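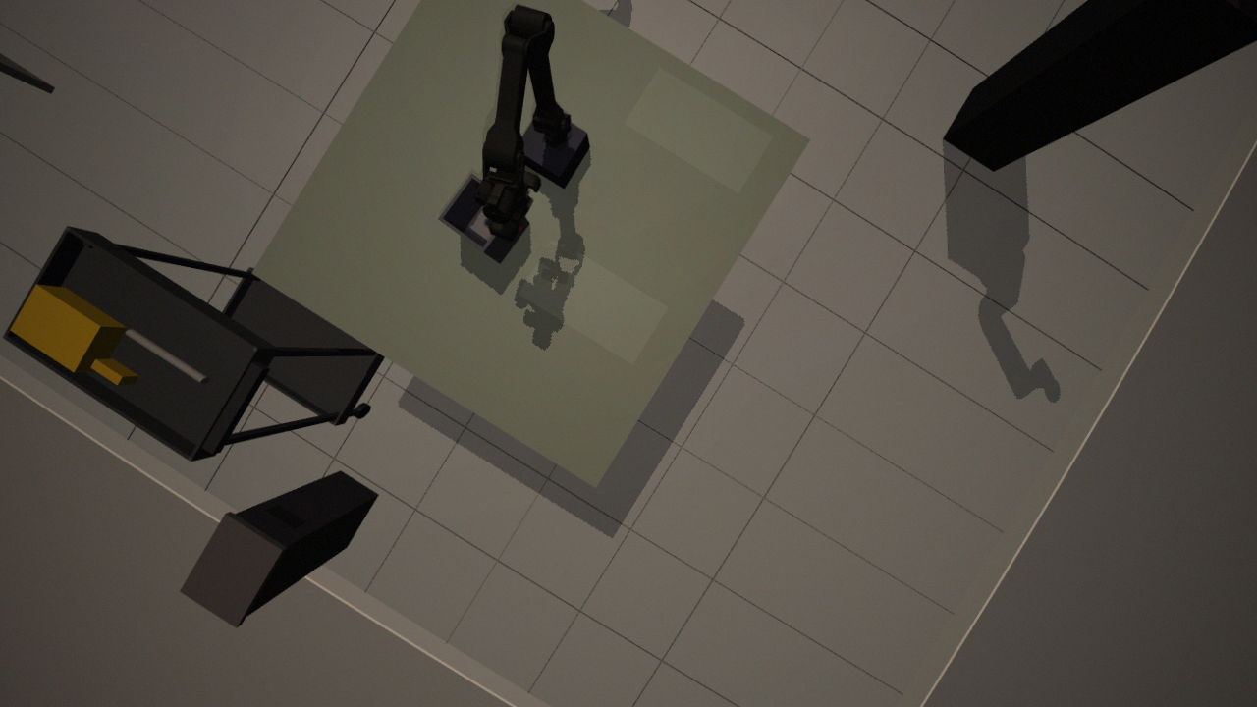
Flustness Strandline Records is a table of egg cases, shells and other natural remains picked up along the high tide line at Flustness. It holds 3,543 rows from 207 walks. Each row is one find, or one batch of the same kind of find from the same stretch of beach. Everything picked up on a stretch was kept together until it had been named, in a small open rectangular bin like the one on the green tabletop, and the stretch number went on a slip of waterproof paper inside. Finds from different stretches were never mixed on purpose, but see the notes on the first winter.

What is in the folder

finds.csv is the main table.
walks.csv has one row per walk, with start time, state of tide and wind direction.
stretches.csv gives the start and end of each stretch as grid references.
names.csv matches the everyday names we used to scientific names.
The two tables finds.csv and walks.csv join on walk_id.

Columns in finds.csv

walk_id: text, never empty.
stretch: whole number, counted from the Kokbridge end of the beach. Each stretch is 500 metres long except the last, which stops at the rocks.
kind: one of eggcase, shell, sponge, cuttlebone, weed, other.
name: everyday name, lower case. "Unknown skate" means an egg case that was too torn to name.
length_mm: longest side of the find, without horns or tendrils. Empty for weed and for batches.
soaked: yes or no. Dry egg cases shrink, so only compare lengths where this column says yes.
batch: yes or no.
remarks: free text, spelling left as written.

How the finds were collected

Walks began within an hour of high water and followed the newest strandline. Walkers spent 30 minutes on each stretch and then moved on, finished or not. Live animals were left where they were and are not in the table. Egg cases that still felt heavy were checked against the light, and any with an embryo inside went back into the water below the tide line.

Skate and catshark cases were soaked overnight in fresh water before measuring. Shells were rinsed and measured the same evening. Cuttlebones were measured dry.

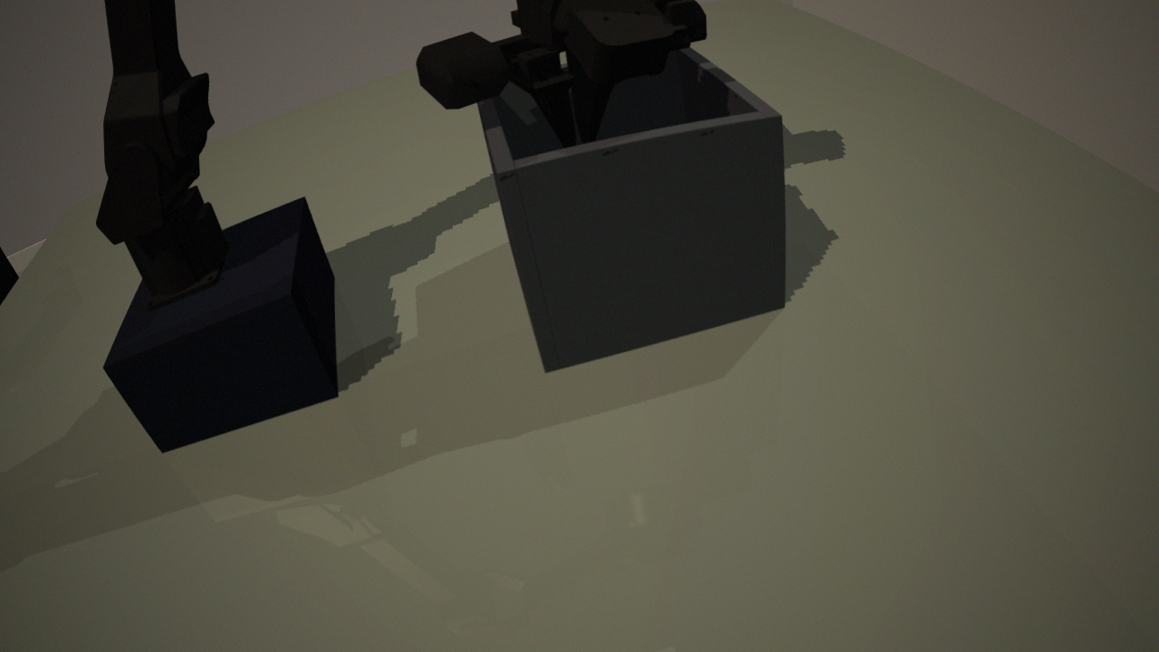 Known problems

The first winter is untidy. Some slips came loose and the stretch was filled in later from memory. These rows have "stretch from memory" in remarks, and we leave them out of our own maps.

Small spotted catshark cases are probably under-recorded in weedy weeks, when they are hard to see. Whelk egg masses were entered as "other" until March and as "eggcase" after that. We have not gone back to change them.

A find on the strandline does not mean the animal lives or breeds at Flustness. Empty cases float and can travel a long way.

Loading the files

All files are comma separated, UTF-8, with a header row. Zireo opens them without changes. In a spreadsheet, set walk_id to text before importing or the leading zeros will go.

Versions

1.0: first release.
1.1: four repeated walks removed, names.csv added.
1.2: stretch boundaries corrected near the Kokbridge slipway. Stretch numbers are the same as before.

Use

Free to use and share with credit to Flustness Strandline Records. Please state the version. Corrections are welcome, with the walk_id and the name of the column.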